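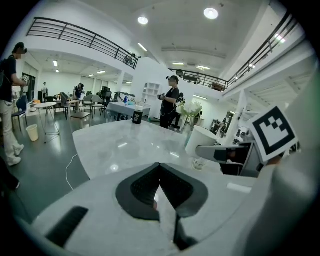

The Skindisach hand-held gripper over a marble-patterned table, black cup at the far end

Print this page | E-mail this page

Skindisach gripper hire: your questions

I'm Jummai Akpan and I look after the hire kits at Tromport. I get most of these by e-mail, usually while I'm packing a box, so I've put my answers in one place!

What do I get in the kit?
Two hand-held grippers, a charger, a spare set of finger pads, a sheet of printed markers and the padded case. Bring your own laptop.

What are the square black-and-white patterns for?
They let the software work out where the fingers are. Please don't peel them off or draw on them (it has happened, twice). A wipe with a dry cloth is fine.

Is it hard to learn?
Not really. You hold it, point it at the thing you want and squeeze. Most people are happy after 20 minutes or so of picking up cups. Cups are lovely to start on -- they're light, and if one goes over you've lost nothing but a bit of pride.

How much is it?
£70 a day or £150 for 3 days, plus postage. We ask for a deposit as well, and it goes back to you once the case has been checked in.

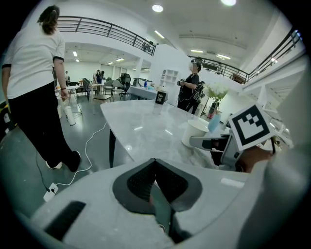 Issue 3, p. 20

Do I need a special room?
No, any table you can walk round will do. Shiny tops give you streaks from the ceiling lights, and I've had perfectly good sessions on them, but if yours bothers you try a plain cloth. Do watch where your cables run across the floor.

Can other people be in the room?
Of course. The lens is very wide though, so it takes in a lot more than the table. Tell everyone before you start and ask if they mind.

Will it work with my robot arm?
It depends on the arm, sorry! Send me the make and model and I'll ask Takov, who make the mounting plates. They're quick to reply except in November, when they shut for stocktaking.

Can I try before I hire?
Yes please do. I keep a kit set up in Blackburn and mornings are best, any time after ten. Drop me a line first so I can charge it.

What if I break it?
Finger pads wear out and I don't charge for those. A cracked shell comes out of the deposit -- ring me before you reach for the glue.

Print this page | E-mail this page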